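August 19, 2026
Textile workshop, dye bench

Second day with the Villaseñor wool. I weighed 100 g of yarn in the morning, washed it with the neutral soap and left it in the alum bath until after lunch. The bath stayed a little cloudy. Ermanno Rinaldi thinks it is our tap water and he may be right, we had the same thing with the Trilell cotton in spring and the color still came out even.

Madder bath: I kept the heat low this time. Last time I let it go too high and we got brown, a nice brown but not what Clevov ordered. After 6 hours the skein looked more orange than red. I wrote it in the color book as sample 751, with a piece of yarn tied on the page. Please do not cut from this piece, it is the only one.
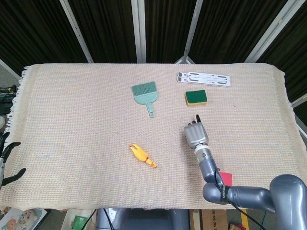

The rinse water was pink for a long time. I changed it until it was almost clear, then hung the skein in the shade by the north window. It must dry slowly, so please leave the heater off in that corner.

For the indigo I did not start yet. The Carnum powder is finished, there is only dust in the jar. I ordered a new one but they say it comes in October, so the blue stripes have to wait or we use the old vat. I am not sure the old vat is still good. It smells correct, but the surface has no copper shine.

To do:
- compare 751 with sample 28 in daylight, both dry
- ask Clevov if a warmer red is acceptable
- test the old vat with a short piece of cotton
- wash the big pot, there is still alum on the bottom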